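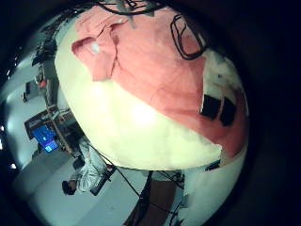
4.2 Color names between pink and orange

The most unstable region in our material lies between pink and orange. When sellers at the Jilau market wrote labels for used clothing, they agreed well on black, navy and dark green. They agreed much less on light warm colors, and the same seller could use two different words in the morning and in the afternoon. In this section we look at the words pink, salmon, peach, coral and light orange, which together occur in 760 labels of the written corpus.

Salmon is the word that needs most care. The older sellers use it for almost any pale reddish cloth, including pieces that younger buyers call simply pink. A trade card from 1919, kept by the Sandoval drapery shop, already has salmon and shell pink side by side, and the two dyed samples are today difficult to separate. We do not know how much the samples have faded, so we use the card only as evidence for the words and not for the shades. 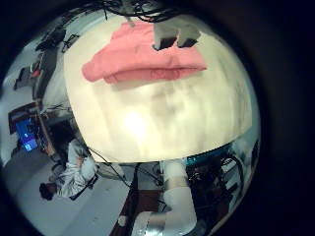 Figure 5. Pink cloth on a cream-white surface with a bright patch of reflected light.

The background has some influence on the name. In the interviews made by Natalia Gallegos, sellers who hung their clothes against a pale wall wrote pink more often, while those with a dark curtain preferred peach or coral. The difference is small, and it disappears for cotton if we take the two largest stalls out of the count. For synthetic fabrics it remains. Lozano had suggested in our pilot study that the shine of the fabric is responsible, but the labels do not say enough about shine to test this.

A second influence is the type of garment. Orange is accepted easily for work clothes, sports clothes and children's clothes. For a formal shirt with a collar and buttons many sellers avoid it – they say that it sounds too strong and that the customer will expect something very bright.
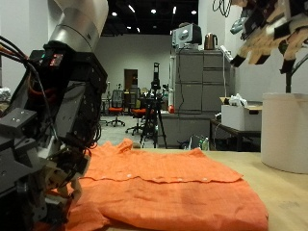
They prefer then a name taken from food or flowers, also when they would call the same shade orange in a scarf. Refugio Xolalpa, who has sold shirts at the market for many years, explained her choice in this way: "If I write orange, the man walks on. If I write apricot, he stops and touches it." Several other sellers made similar remarks without being asked. We therefore coded garment type separately from color before we compared the labels.

Finally, light changes during the day. The market roof is made of yellowish plastic sheets, and sellers often carry a piece to the street to decide its name. We asked 10 of them to write each label twice, first under the roof and then outside. Pink and peach were exchanged most often. Coral was almost never changed, maybe because the sellers who use this word at all have a firm idea of it.
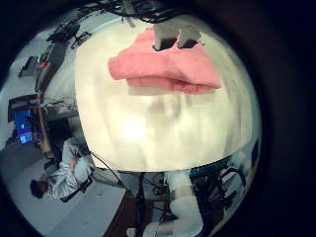

Figure 6. Salmon-pink material with a thicker lower fold, which casts a thin shadow on the white surface under it.

For the analysis in Section 5 we keep all five words as they were written and do not join them into one category. Joining salmon with pink would give cleaner tables, but it would also hide the difference between older and younger sellers. Labels with two color words, such as "pink-orange", were coded by the first word. Magaña and Arrieta coded these labels independently and discussed the cases of disagreement with Gallegos.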